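Care labels and what they are worth
Hermine Ammann, August

Notes for the second session. Read these before you come, and bring one thing from home with its label still in.

We ended last time on the claim, repeated in most household guides, that a garment lasts longer if you follow the label. I said I was not convinced and I am still not. The label tells you the harshest treatment the maker is prepared to stand behind. A maker who fears complaints will print a lower temperature than the cloth needs, and then the label says more about the complaints desk than about the cloth. Polyester marked for a cool wash will very often stand a warmer one. Whether the print, the elastic and the sewing thread will stand it is a separate question, and the label does not separate them.

Older advice is no safer. The Ziltberg household book, which some of you have from your grandparents, has 353 pages and gives a confident rule for everything. Wool is to be rinsed in water "as warm as the hand likes". Whose hand? The same book wants vinegar in every wash to fix the colour. Vinegar may help rinse out leftover soap. I have seen no decent evidence that it fixes the dye in a modern shop-bought shirt, and the book offers none.

Sports clothes deserve a paragraph of their own, as the promises made for them are the largest. "Breathable" has no single meaning on a swing ticket. There are tests for how water vapour passes through cloth, but the ticket seldom says which was used, or on how many samples, or whether the cloth had been washed first.

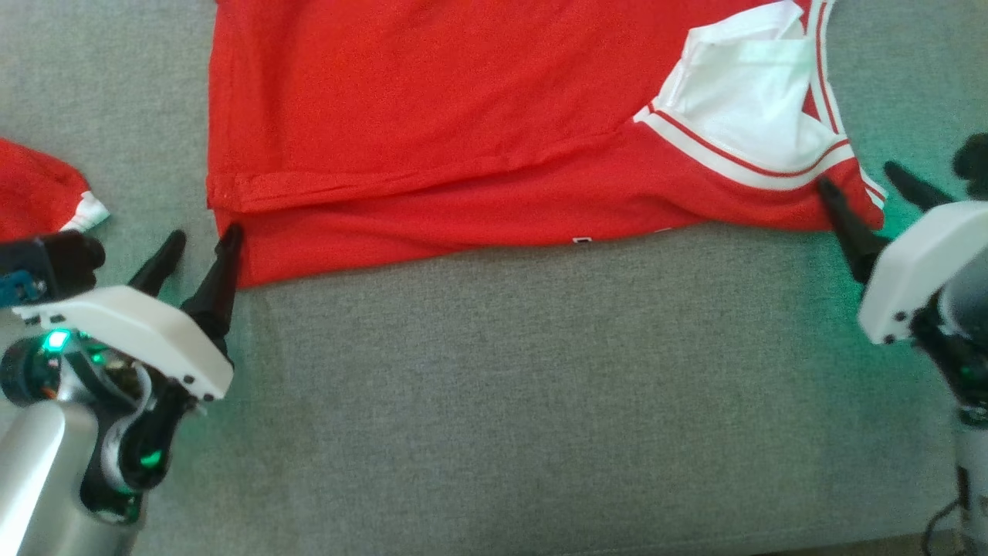
Meinrad Hollenstein objected at this point last year that I was being unfair to the makers, and that anyone who had played a full match in heavy cotton would know the difference without a test. Fair enough. Cotton holds sweat and gets heavy, and I don't dispute it. What I dispute is the step from "lighter than wet cotton" to "keeps you cool", which the Sondska leaflet makes in one sentence and never goes back to.

The leaflet also says its knit was preferred by 79 per cent of wearers. Preferred to what? It doesn't say. Nor does it say how many wearers there were, and until it does I would leave the figure out of your essays.

On softener: most guides tell you to keep it off sports knits because it coats the fibres. That is plausible. How much it matters after one wash, or after fifty, is much less clear, and the guides tend to copy one another's wording.

For next time, pick two claims from a label or ticket and write down what you would need to know before believing them. Half a page is plenty. Teodor Jitaru has the spare copies of the Sondska leaflet.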